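Grirnutel Drying Rack, the Big One: A Year and a Bit Later

I've wanted to write about this rack for ages, mostly because I complained so loudly about the last one (the MacBrayne, may it rest in pieces) that a few of you wrote in asking what I bought next. So, the Grirnutel. It's the fold-out kind with two wings and a row of little hooks down each side, and it cost me 67 dollars with shipping, which made me gulp a bit for something that holds up wet towels.

First, the box. It arrived with one corner stoved in and a note from the shop in Plirkau saying "sorry for the box, rack is good!" and the rack was good, so no complaints there. There's hardly any assembly. You snap four feet on, you push a crossbar in until it clicks, and then you stand back feeling pleased with yourself, until you notice one of the feet is on backwards. The instructions are one drawing and an arrow. I had it up before the kettle boiled, backwards foot and all.

Now, our apartment has no dryer and no balcony, and the laundry room downstairs is booked solid from breakfast on. Everything we own dries in the hallway. With the old rack I had to do a kind of puzzle every evening, shirts over towels over shirts, and the stuff in the middle would still be clammy two days later and smell like a pond. The Grirnutel has wider gaps between the rails, and that has made more difference than anything else about it. A full load of bath towels hung in the evening is ready to fold the next afternoon, even in a wet week. Jeans take longer, but jeans always do.

The wings hold less than you'd hope. I put two damp bedspreads on one side once and the whole thing leaned over like it was listening at the neighbor's door. It didn't fall! But I've kept the heavy things on the center rails ever since, and I'd tell you to do the same. 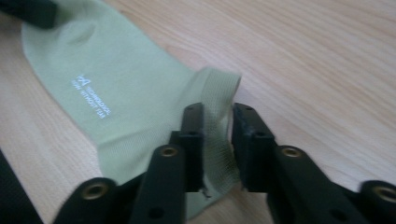

The side hooks I had written off as a gimmick and I was completely wrong, I use them every single wash. All the small bits go there, and the rails stay free for things with sleeves. They're a touch close together if you have big hands. My neighbor Norbert Vlček borrowed the rack when his washing machine flooded and came back grumbling that he'd pinched his thumb twice, and then asked where I got it, so make of that what you will.

What else? The white coating has chipped in two spots near the hinge. I dabbed clear nail polish on both so they wouldn't rust onto a pillowcase, and so far they haven't. The hinge itself squeaked all through the first winter, and one drop of sewing machine oil fixed it. The rubber caps on the feet leave gray smudges on a light floor, though they wipe off with a wet cloth. And folded up it's taller than the picture on the website makes it look, so do measure your closet. Mine lives behind the bedroom door and I bump it every morning.

I did look at the Bakier before buying, the one that hangs from the ceiling on a pulley. Lovely thing. But it means drilling, and our landlord gets twitchy about a picture nail. If you own your place and have high ceilings I'd think hard about that one instead.

Would I buy the Grirnutel again? Yes, grumbling a little about the price. Four stars, and I'd give it the fifth if they'd print a second drawing showing which way round the feet go.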